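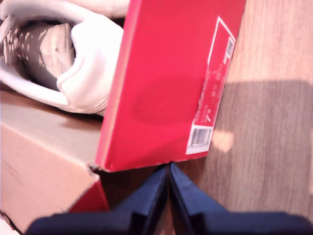
The red box, stood on end, with a white trainer behind it.

Shoe cupboard clear-out, Jul 10, 2020

Well, I finally did it! The cupboard under our stairs has been a dumping ground since February, and every time I opened the door something fell on my foot. So I put the kettle on, dragged the whole lot out and spent far too long reading old receipts.

I do love that red. It's a slightly pinkish sort of red, much brighter than the brown cardboard I usually end up with, and I can't bring myself to flatten it for the recycling. There's a barcode at each end of the label and a lot of tiny white print running sideways, so I'll be sticking a plain label of my own over the top – my eyes aren't up to it.

My friend Ilaria Bellini keeps her boxes standing up like books, and I've pinched the idea. You get more on a shelf, and you can pull one out without the whole tower coming down. The lids do need a rubber band, mind you. I found that out the hard way with my walking sandals!

White trainers get a wipe with a damp cloth and a bit of washing-up liquid before they go away, and I stuff the toes with newspaper. Laces come out and go in a jug of soapy water overnight.

Still to do: the boots, the bag of odd laces, and two pairs of heels I promised to Pierina Marras – if she still wants them.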